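配送ロボットの公開走行日に行ってきた　開発担当ナタリーナ・カルーソさんに聞く

朝の通りに人だかりができていた。お目当ては、歩道脇の倉庫からゆっくり出てくる配送ロボット「ネナリス」。開発元のプリダーノが7月から準備してきた公開走行日で、受付の列には親子連れも、近所の商店主も、なぜか自転車をかついだ学生もいる。私は開始前から並んでしまった。こういう機械が自分の足で（正確には車輪で）町に出ていく瞬間が、とにかく好きなのだ。

案内役は走行ソフトを担当するナタリーナ・カルーソさん。最初の一言からして楽しい。
「今日は格好よく走らせようとは思っていないんです。迷うところも見ていってください。迷い方に、この子の性格が出ますから」

ネナリスが運ぶのは主にパンと薬、それに小さな日用品だ。積める箱は8個まで。これまでに走った距離は270キロで、そのすべてが実際に人の住む通りだという。テストコースは使わないのかと尋ねると、カルーソさんは首を振った。
「最初の2週間だけ使いました。きれいすぎるんですよ。白線があって、段差は全部同じ高さで。町に出たら、舗装の継ぎ目ひとつで車体が揺れて、カメラの映像も揺れる。そこからが本当の仕事でした」

継ぎ目の話になると止まらない。コンクリート舗装の通りには板と板のあいだに濃い色の線が走っている。初期のソフトは、これをしばしば縁石と取り違えたそうだ。
「線の手前でぴたっと止まって、じっと考えるんです。後ろからバイクが来て、よけていって、それでもまだ考えている。ウバルドが横で頭を抱えていました」

そのウバルド・サンナさんは車体の担当で、サスペンションを三度つくり直した人である。会場の隅で工具箱に腰かけていたところを呼び止めると、照れながらも車体をひっくり返して裏側まで見せてくれた。ばねの取り付け位置が指一本ぶん後ろへ動いただけで、補修跡の荒れた路面でも箱の中の卵が割れなくなったという。
「卵は1,000個近く使ったかな。割れたぶんは食べました。しばらくオムレツは見たくないです」

午後の実演では、見学者が道の途中に立ってみせる時間があった。小学生の女の子が両手を広げて立ちふさがると、ネナリスは速度を落とし、止まり、少し下がってから脇へ回り込んだ。拍手が起きた。私も叩いた。手が痛くなるくらい叩いた！

難しいのはどんな相手かと聞いてみた。
「止まっている車です。動いている車は、動いているとすぐ分かる。でも道端に停まっている三輪車やバンは、いつ動きだすか分からないし、陰から人が出てくるかもしれない。人間の運転手なら、運転席に人がいるかをちらっと見ますよね。あのちらっと、を教えるのに一年かかりました」

遠隔で見守るのはエケネ・オモレギエさんたちの班で、当日も隣室の画面の前に二人が座っていた。ネナリスが自信をなくすと画面の隅が黄色くなり、人が「待て」か「進め」を選ぶ。操縦桿はない。ハンドルを握らせないのは班の方針だとオモレギエさんは言う。
「握れると、つい握ってしまうんです。そうすると機械のほうはいつまでも覚えない。待つのが僕らの技術ですね」

見学者から「雨の日は」と質問が飛んだ。小雨なら走る、本降りなら休む、と答えはあっさりしている。ただし曇りの日は歓迎だそうで、影が薄いぶん路面の線と本物の段差を見分けやすいのだとか。カルーソさんは「快晴の午後3時がいちばん嫌い」と笑っていた。

次の公開日はチスターノ地区で予定されている。坂が多く、石畳もあるところだ。
「怖いですよ、石畳。継ぎ目しかないんですから。でも楽しみのほうが大きいかな」
その言い方があまりに嬉しそうだったので、帰り道で手帳に日程を書き込んでしまった。

最後に、ネナリスの前部が写り込んだ通りの眺めを載せておく。三枚並んだ白い壁面のある二階建て、道の左側に停まった車、奥にそびえる鉄塔。足もとには、カルーソさんがあれほど熱心に語ってくれた継ぎ目も延びている。
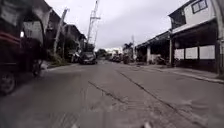

見学を希望する方へ

公開走行の見学は無料で、事前の申し込みが必要です。申し込みはプリダーノの受付窓口まで。小学生以下のお子さんは保護者の方とご一緒にお越しください。走行路は一般の道路を含みますので、当日は係員の案内に従って歩道側からご覧ください。本降りの場合は室内での車体見学に変更します。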